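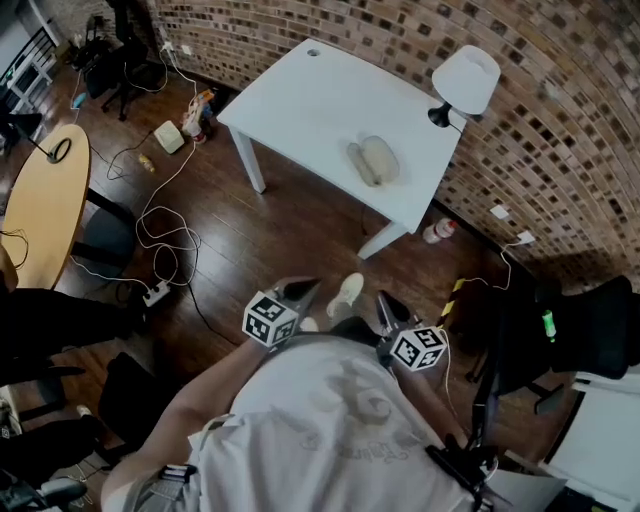 Intro to Automation, Unit 4 handout
Notes for the Dornlow open day

Read before Saturday. Bring a pencil, as the pens at Dornlow are for decoration.

1. What the visit is for

You have had three weeks of lectures on how robots learn from people. The visit covers the people. At Dornlow the demonstrator holds a gripper in each hand and does an ordinary chore, slowly, while the grippers record it. Later a program tries to copy the motion. The robot itself stays at Velbridge and will not be joining us, so please stop asking what it looks like.

2. Terms you will hear

Episode: one try at a task, start to finish. A good one runs 40 seconds. A bad one runs until somebody sighs.
Marker: the black-and-white pattern fixed to a gripper. Software uses it to work out where the gripper is and which way it is tilted.
Reset: putting things back so the task can be done again. This is most of the job, and it is missing from the brochure.

3. The table task

The staff use a plain white table with a lamp on it and a few small household items. Chores are kept dull on purpose. If you can't do it with two stiff fingers per hand, neither can the robot -- try it at home with salad tongs and a jar lid.

Watch the demonstrator's elbows and feet as well as the grippers. Half of the technique is learning where to stand.
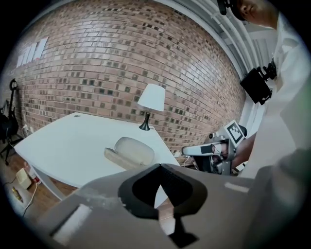 4. Going round the room

You will be split into groups of 12. Mind the cables on the floor. The Kvam worksheet asks for 17 episodes; log each one, including the failures, with a few words on what went wrong. "Operator error" is not a few words on what went wrong.

5. To hand in

One page, by the Tenstead lab session. Pick a single motion you saw and say what a camera on the gripper would miss. Last year's best page got 84 and was entirely about a lid.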